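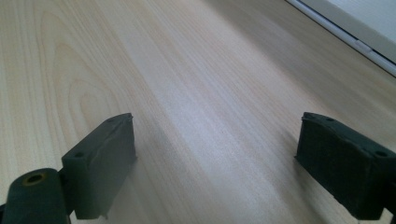 # How a Town Picks Its Mayor

A mayor is the person in charge of running a town. The mayor does not get to keep the job forever. In Terkbridge, the people who live there choose a mayor every three years. Choosing a leader this way is called an election.

## Who can run?

A person who wants the job is called a candidate. In Terkbridge, a candidate must be a grown-up and must have lived in the town for at least 12 months. Each candidate also has to collect names from people who agree that he or she should be allowed to run. The list of names is called a petition.

Last time there were two candidates, Damian Marti and Gion Pichler. Mr. Marti wanted to fix the bridge on Eberhard Street first. Mr. Pichler wanted a bus that would go to Iston and back, even in the evening.

## What is a campaign?

The weeks before an election are called the campaign. Candidates knock on doors, put up signs, and answer questions at meetings. Sometimes they argue with each other in front of a crowd. An argument like this has rules and is called a debate. Each person gets a turn to talk, and someone keeps track of the time.

Kids can go to a debate too. At the one in the Terkbridge library, a girl asked both candidates if the pool could open earlier in the summer. Mr. Pichler said yes. Mr. Marti said he would have to see what it cost.

## How do people vote?

Voters go to a polling place – often a school or a library. A worker finds each voter's name on a list and hands over a sheet of paper called a ballot. The voter takes it to a booth, marks one name, and puts the ballot in a locked box.

The booth has sides so that other people can't look in. You may tell your friends who you voted for, but you don't have to.

## Who wins?

When voting ends at 8 p.m., workers open the boxes and count the ballots. The candidate with the most votes wins. Mr. Marti got 656 votes, and that was more than Mr. Pichler got, so Mr. Marti became mayor.

If the numbers are very close, the ballots can be counted again. This is a recount. In the nearby town of Deser, a recount once took until after midnight.

## Words to know

**Ballot** – the paper a voter marks

**Candidate** – a person who wants to be elected

**Petition** – a list of names asking for something

**Recount** – counting the votes again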